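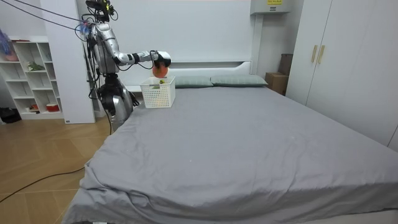
The Gorcombe ride restraint project was meant to have its new daily check sheet in use at both sites by the start of August. At the time of writing it is in use at one of them. At Flistuvley the sheet has been printed, laminated, admired and hung on a hook in the pay booth, and it is at much the same stage as the orange-red fruit in the picture, held just over the white basket and not yet in it. We expect it to come down off the hook before the next payment falls due, and we would rather say so now than have the Trajkovski Fund find the hook on its next visit.

This report covers the second stage of the grant to Orkura Fairground Safety, for work on lap bars, shoulder bars, belts and gates on travelling rides. It follows the headings in the grant letter, apart from "Celebrating success", which we have folded into the section on money.

Daily checks

At Gorcombe the operators now fill in the sheet before the first public run and again when a ride reopens after rain. The old sheet asked whether the restraints were "OK". Over the years a great many restraints had been found to be OK, often in the same pen and apparently at the same moment. The new one asks what was tried and what it did: whether the bar locked on each notch, whether it could be lifted by hand once locked, whether the light in the booth agreed with the bar. It takes longer. We were told how much longer, in colourful terms, by the crew of the waltzer.

The spinning ride at the lower end of the field was stood down for an afternoon after its sheet showed a bar that locked on the second try. The fault was a worn pawl and the part was changed on site. No one had been on it. The owner was unhappy about the lost takings and said he would have noticed anyway, and he may well have done. We have recorded it as a finding.

Flistuvley is harder going. The rides there are let out by the season, so the person who runs a ride, the person who owns it and the person who signs for it can be three different people, each confident that one of the others has the key to the control box. Our draft agreement names the signing person for every ride. It has come back with comments. Most of them concern the word "shall". 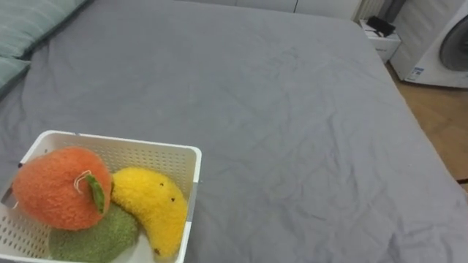
Near-miss reporting

We promised a near-miss log that riders' families and operators could both use. The operators' side works, in that entries arrive. Early on they were nearly all about other people's rides, and the standard of observation was high. A rule that you report your own ride first has cut the volume and improved the contents.

The public side has been less of a triumph. The poster by the exit asks people to tell us if a belt felt slack, a gate swung open or a ride moved before they were ready. What we mainly hear about is the price of chips. Among the chips, though, were two reports of the same gate on the children's carousel, made by families who had not spoken to each other. The catch had been bent and was springing back. It has been replaced, and the exit steps beside it have had their edges repainted while the ride was shut. We count this as the log doing its job, and would like to keep the poster up. We have added a line about where to direct remarks on catering.

Staff from both sites have asked for feedback on what happens to an entry once it is sent in. They are right to ask. At present it goes into a shared mailbox, is read, is acted upon and then sits there looking unread. A short note now goes back to whoever sent it, saying what was done, or that nothing was and why.
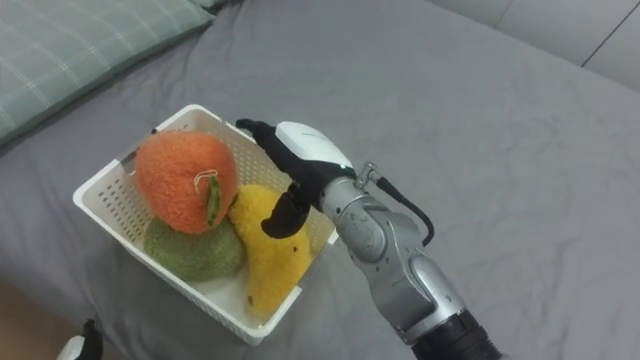

Does a near-miss report mean the ride has to close?

Only if the fault affects how riders are held in, how they get on or off, or how the ride stops. Anything else is fixed at the end of the day and written on the sheet, and the ride can stay open in the meantime.

Operators ask us this more than anything else, and the wording above is now printed on the back of the check sheet. Before that each of us had been answering it slightly differently.

Training

The evening sessions at Gorcombe start at 7pm, when the ground is closed and the generators are off, so that a speaker can be heard. The practical half is the useful half. Crews swap rides and check one they do not normally run, with its own operator watching and forbidden to help. This has produced good discussion, some of it suitable for minutes. The emergency stop exercise was the clear favourite and we had to bring it to an end.

The evacuation exercise on the big wheel did not take place. It needs a still evening and we did not get one. We have asked to carry it over to the next stage, at no extra cost. 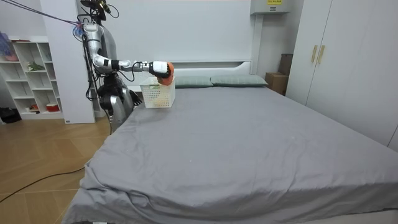 Orange object in the gripper at the rim of the white basket, near the headboard.

Money

Spending is in line with the budget except in one place. We put down £2,000 for replacement test weights and load straps, and the supplier's price went up between quote and order. We bought the straps new and took the weights from a park that was closing its log flume. They have been checked and certified. They are also bright pink, and say SPLASH on the side.

We therefore ask the Fund to note no change to the total, and a small move from equipment to travel, caused by having to go and fetch them.

Next stage

The Flistuvley agreement comes first, with or without "shall". After that the check sheet starts there on the belted rides, then on the lap bars. The wheel evacuation will be held at Gorcombe when the wind allows. We would also like a decision on whether inflatables fall within the grant. Our reading is that they do not. Their owners have been very quick to agree with us, and we now think the question deserves another look.

Orkura Fairground Safety, project office, Gorcombe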